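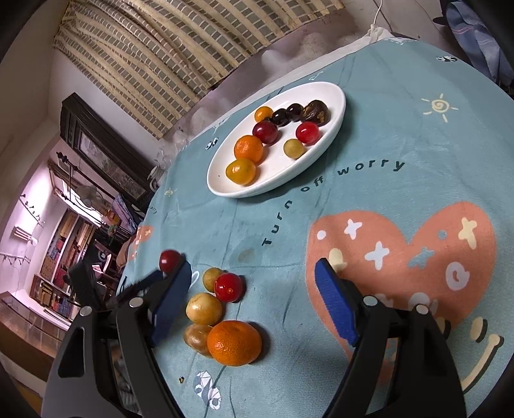
3 min read

Round Printed Tablecloth, Light Teal ("Turn off worry")

Okay, I'll admit I bought this one for the lettering. I'd been after a cloth for the little round table in my kitchen for ages, and everything I liked was made for a long dining table with eight chairs and a chandelier over it. Then I opened the Plaltilgate box last December, pulled out something teal with "Turn off worry" curving across it, and that was me sold. I put it on my own table before I'd even entered it into stock!

The print is hearts, suns and bees. The big salmon-pink heart has white stars and dots and other little shapes inside it, and there are smaller pink hearts too. The suns are cream and look like somebody doodled them while on the phone (one has a spiral for a middle, which is my favorite bit). And then you get the bees, black and white and quite small. Meinir Morris, who packs orders with me, didn't notice the bees until her second week. She's now very loyal to them.

I like it best with fruit on it. A plain white oval plate, a mandarin or two, cherry tomatoes in whatever colors they had at the market, and you're done. Orange looks great against that teal, and so does dark red. I tried it with a patterned plate as well and it was a lot to look at over breakfast, so I'd keep the dishes plain and let the cloth do the talking.

Now the practical stuff. I wash mine at 30 degrees Celsius (that's the cold setting on most American machines) and hang it over the back of a door. I've never put it in the dryer and I'm not going to tell you it's fine to. If you iron, do it from the back, on low, and go easy over the hearts. Tomato juice I dab at right away with a wet cloth and a drop of dish soap. Berries worry me more, in spite of what the lettering says, and I wouldn't leave a squashed one sitting overnight.

Sizing: there's one size, 176 cm across. Measure your table first, please! Take the width of the top, subtract it from 176, and halve what's left, and that's how far the cloth will hang down all the way round. On a small table you'll get a good long drop. If you have a big table and only want a short edge, check the numbers twice before you order. Ottar Sandberg does our returns and he'd like me to repeat that part, so: measure your table.

It comes folded, and the creases are pretty firm on day one. Mine relaxed after some 8 days of being used and leaned on. You can iron them out on the first evening if you've got people coming over.

A few people have asked if it goes with the Ljungberg napkins. The cream ones, yes, they pick up the suns nicely. The green ones I'd skip. The Pana seat pads in pink are close to the big heart but a touch cooler, so if you're fussy about matching, write to me and I'll hold the two up by the window and tell you what I think.

Limit of 2 per order while this batch lasts. The next delivery is on its way but I don't have a date for it yet. Pop your email in the box under the price and you'll get a note when it lands.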